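# Two-Bin Picking Cell: Setup and Care

The two-bin picking cell is sold by Karagiannis as a bench-mounted station for mixed-item grasping. It ships without an arm. The buyer supplies the robot and the gripper, and we supply the bins, the table, the mounting hardware and the setup files. This page covers how the cell is put together on site and what it needs afterward. For pricing and lead times, write to the Dullby office.

## What is in the kit

- Wooden tabletop with steel legs, shipped flat
- 4 leveling feet
- 2 metal bins, open top, sloping walls
- 2 bar clamps
- Cable sleeves and hook-and-loop ties
- Zero, our bin registration software, on a USB stick

Acrylic sheet for the work surface beside the bins is an option. Leave the protective paper on until the cell is in its final place. Many sites never take it off, and that is fine.

## Placing the table and bins

Level the table first. Check it again after the arm base has been bolted down, as the floor may give a little under the weight. On carpet, put a plate under each foot.

Set the bins back to back so that the rims meet along their full length. If one rim rides up over the other, pull the bins apart and reseat them. Clamp where the rims meet, with the handle on the side away from the arm. Tighten by hand only. The rims are folded sheet and will bend if a clamp is forced, and a bent rim throws off registration along that whole wall.

Push on each bin from the front and the side before going on. Neither one should move.

## Cable routing

Most of the service calls we get on this cell are about cables. The outside bundle must have enough slack to let the wrist turn through its full range, and not so much that it hangs into the bin when the arm is low. Set the slack with the wrist at its lowest picking position, in the corner farthest from the base. Tie the bundle loosely at the last joint. Then jog the arm slowly to all four corners of both bins and watch the loop the whole way.

If the cables touch a rim at any point, retie and start over.

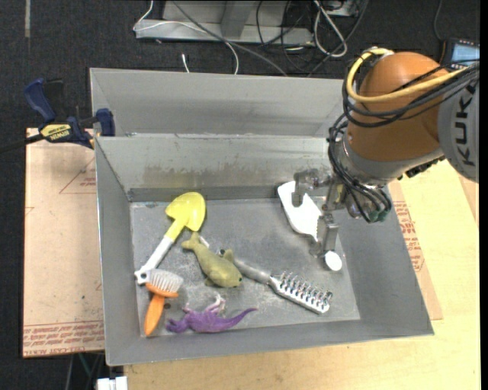 *KUKA arm at the near bin with a mixed set of items. The yellow and black cables loop around the orange joint.*

Keep power supplies, spare cable and network gear off the tabletop. They can sit on the floor behind the table as long as the arm cannot reach them.

## Registering the bins

Zero needs the position of each bin floor and all of its walls. Start with the near bin.

1. Fit the touch probe in the gripper.
2. Touch the floor near each corner, then once in the middle.
3. Touch each wall halfway down the slope.
4. Save, then repeat for the second bin.
5. Run the slow check cycle with both bins empty.

The check cycle brings the fingers to 10 mm above the floor at every point. Use a gauge block to confirm. If one corner is off and the others are good, look for debris under the bin before you change any numbers.

## Choosing items

Begin with rigid objects that have a clear handle or edge. Brushes, scoops and kitchen utensils work well. Add soft toys once the rigid items are picking reliably, because plush needs a different closing force and will otherwise slip or get pinched at a seam. Thin, flat pieces lying tight against the floor are the hardest, and they are also what wears the fingertips.

## Routine care

Every 3,000 picks:

- Wipe the fingertips and check them for nicks
- Check the clamps and snug them if needed
- Look over the cable bundle for flat spots and rubbed jackets
- Vacuum the bin floors

Scuffs and stains on the bin walls are normal and do not affect the robot. They can affect a camera if you use one, so retake the background image when the walls have changed noticeably. Replace a bin when a wall is dented or the floor rocks on a flat surface.

Register both bins again after any collision, after moving a clamp, and after replacing fingertips.

## Repair and spare parts

Bins are sold singly under part number 56. Clamps can be replaced with any bar clamp of similar reach that has soft jaw pads. Send damaged probes to the Dindville workshop with a note of the arm model and the Zero version. We do not repair arms or grippers; contact the maker for those.

Setup questions go to Roswitha Brinkmann in technical support. Include the log from the last check cycle.

Page revised 2025-01-02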